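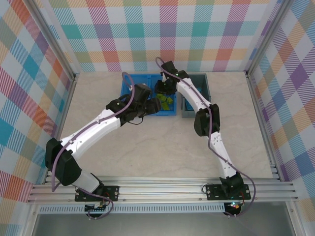 Re: keeping sourdough starter in the fridge

I feed mine once in August and once at Christmas and it's fine! People fuss way too much.

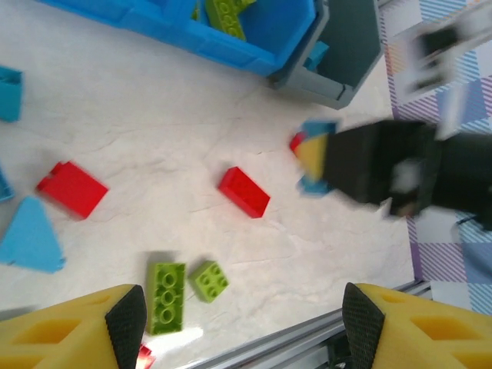 Ornella Farina
Moderator
7 January 2021

Twice a year?? Mine went gray after three weeks – I had to toss it and beg some off my sister in Drudstead. Weekly or bust.

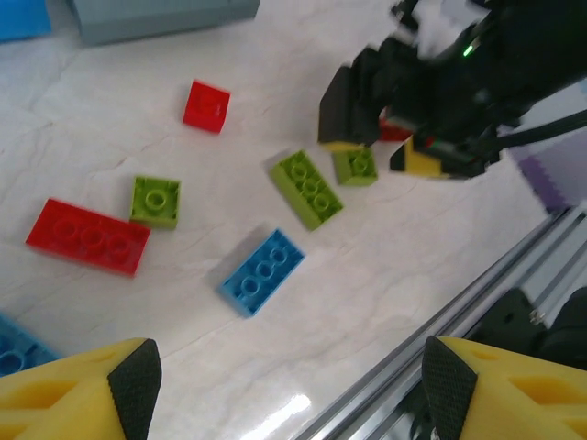 And use rye for the first feed out of the fridge, it perks up so much faster.

emmettvd466

Disagree on the rye, mine gets gluey. Plain white works for me.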